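Doddale Guest House: Bedroom Safety and Room Condition Checklist, with Comments
Room 2, upper floor. Inspected July 13, 2026 by Rania Saliba.

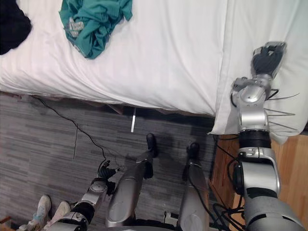 Room 2: bed with white bedding, gray carpet at the bedside.

Mark each line OK, FIX or N/A. Write a comment for anything marked FIX, and for anything the next person will need to know. Lines left blank are treated as not inspected.

SECTION A. BED AND BEDDING

A1. Bed stands level and does not rock when pressed at each corner. OK
Comment: Pressed all four corners. No movement. The left rear foot had a felt pad added in February and it is still in place.

A2. Bedding does not trail onto the walking area. FIX
Comment: White bedding hangs over the front edge of the bed in folds, down toward the floor. Someone getting up at night could put a foot on it. Tuck it under the mattress at the front and check again after the room is made up.

A3. Bedding smooth and squared. FIX
Comment: Wrinkled on top. Pull from the far side first, then the front.

A4. Loose items removed from the bed before it is made. FIX
Comment: A teal-green cloth was bunched up on the bed with a small pale gray-and-white item tucked into it, like a folded tag or small packet. There was also a black fabric item on the white bedding. Shake out anything made of cloth before it goes in the laundry bag. If an item might belong to a guest, bag it, write the room number on the bag and take it to the office.

A5. Pillows in place, covers closed, no tears. OK
Comment: Two pillows checked. One zipper is stiff but it closes.

A6. Mattress checked at seams for stains, tears and insects. OK
Comment: Lifted at both ends. Clean. Mattress is due to be turned at the next full clean.

SECTION B. FLOOR

B1. Carpet flat, no raised edges or open seams. OK
Comment: The streaky gray stripes make a ripple hard to pick out by eye, so go over it with a flat hand or in socks. Walked the whole room this way and found nothing raised.

B2. Clear path from the bed to the door. OK
Comment: Measured 2,830 mm from the front of the bed to the door. Keep luggage racks out of this stretch.

B3. No pins, glass or small hard objects in the carpet. OK
Comment: Vacuumed before the check. Do the strip next to the bed by hand. The vacuum head does not get in close enough there.

B4. Carpet dry. OK

SECTION C. ELECTRICAL AND LIGHTING

C1. Bedside lamp stable, shade clear of the bulb. OK

C2. Lamp cord free of cuts and not under the carpet. OK

C3. Outlets firm in the wall, cover plates whole. FIX
Comment: Plate by the window has a hairline crack at the lower screw. Do not use this outlet until the plate is changed. Taped over for now.

C4. Portable heater stored away for the season. N/A
Comment: Room 2 does not have one.

SECTION D. EXIT AND ALARM

D1. Door opens fully and latches without force. OK

D2. Smoke alarm sounds on test. OK
Comment: Held the button until it sounded. Battery was changed in February.

D3. Window opens and stays open. OK
Comment: Stiff for the first few inches. A little dry lubricant on the track would help, but it passes.

D4. Exit map on the back of the door, readable and correct. FIX
Comment: The map still shows the old linen closet as a way through to the back stairs. Replace with the current version. Same problem in the Ovar room across the hall.

SECTION E. WASHROOM ATTACHED TO ROOM 2

E1. Sink and shower drain freely. FIX
Comment: Shower is fine. Sink is slow. Clear the trap by hand first. If Drano or any other drain cleaner is used, follow the label, open the window and keep the room closed to guests until the sink has been flushed. Write it in the log so the next person does not put a different product down the same drain.

E2. Hot water at the tap does not scald. OK

E3. Floor mat grips when wet. OK

E4. Cleaning products locked away. OK

REPAIRS AND FOLLOW-UP

Bedding (A2, A3, A4): housekeeping, before the room is let.
Outlet plate (C3): Salehi Electric. Call placed, waiting for a time.
Exit map (D4): office to print. Do the Ovar room at the same visit.
Sink (E1): maintenance, after the bedding is done so that nobody carries tools past a made bed.

Room status: HOLD. Release when all FIX lines have been rechecked and initialed.

Inspector: R. Saliba
Rechecked by: ____________
Initials: ______

Doddale Guest House | Contact the office | Copyright Doddale Guest House, all rights reserved | Back to top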